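Chapter 6
Working Capital and the Cash Conversion Cycle

Profit and cash are recorded on different schedules. A firm books revenue when it delivers goods, but the customer may pay weeks later. It books the cost of those goods at the same moment, although it may have paid for the materials a full quarter earlier. The gap between the two payments has to be financed from some source, and the cost of that financing seldom appears on the line of the income statement where managers look for it.

This chapter examines the length of the gap, the means of measuring it, and the decisions that change it. Chapter 5 treated margin as a property of the product. Here margin is held constant and only timing is allowed to vary.
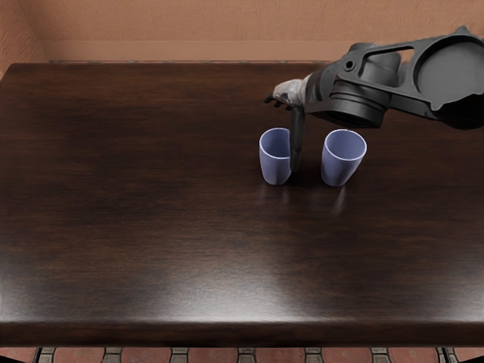
Consider two distributors, Okari and Jinel. Each sells 3,000 units a month at the same price and pays the same unit cost. Their annual income statements are identical down to operating profit. Okari collects from customers in 30 days, holds stock for 40 days, and pays suppliers in 45 days. Jinel collects in 60 days, holds stock for 75 days, and pays suppliers in 10 days. Okari must finance 25 days of activity. Jinel must finance 125.

The figure of 125 days is called the cash conversion cycle. It is the sum of days inventory outstanding and days sales outstanding, less days payables outstanding. By convention, inventory and payables are measured against cost of goods sold, and receivables against revenue. Mixing the bases is the most frequent error in student work on this topic, and it usually shortens the reported cycle of a firm with high margins.

A short cycle is generally preferred, but the measure is silent on how the result was obtained. Slow payment to suppliers lowers the number. So does a warehouse that is regularly out of stock. Section 6.4 returns to both cases and shows how the supplier's cost of waiting tends to return to the buyer as a higher unit price.
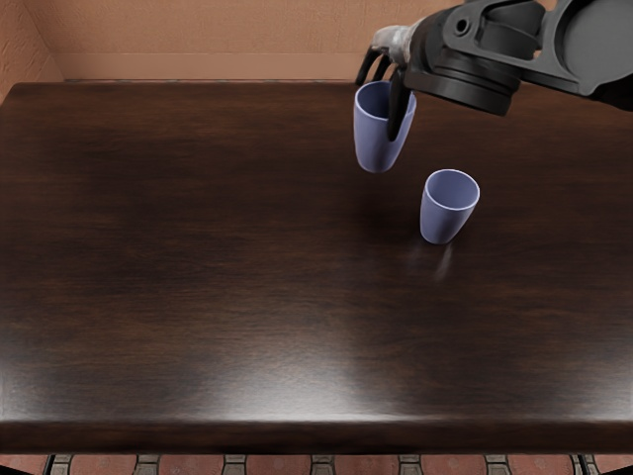
6.1 Growth and the Demand for Cash

If the cycle is constant in days, the cash tied up in it rises in proportion to sales. Suppose Jinel's daily cost of goods sold is $500, and suppose for simplicity that receivables are also valued at cost. The firm then carries $62,500 in net working capital. If volume doubles, it must find another $62,500, and it must do so before the added profit is collected. A firm can therefore be profitable on every unit, grow quickly, and run out of money.

The usual remedies are a line of credit, the sale of receivables, customer deposits, or slower growth. Each has a price. For a line of credit the price is stated in the contract. For slower growth it must be estimated from the contribution margin on the orders declined, and many firms never make the estimate.

Practitioners do not agree on which component deserves attention first. The exchange below is taken from a panel on small distributors held on 9 September 2021.

Etenesh Feyisa: Start with receivables. The invoice has already been issued and the amount is known. In most firms I have reviewed, part of the delay is internal. The invoice goes out late, or it goes to the wrong department, and the customer's clock has not even started.

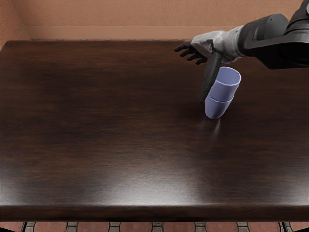 Rigoberto Zapata: I would start with inventory. A late receivable is still going to be cash in most cases. Stock that does not move loses value while you hold it, and you are paying rent on the space and insurance on the goods. Shorten the purchase cycle first, then look at collections.

The two positions rest on different assumptions about risk. Feyisa treats the components as equally likely to become cash and ranks them by ease of correction. Zapata ranks them by the probability of loss. Section 6.2 sets out a method for weighting each component by its expected recovery, after which the two rankings can be compared on the same data.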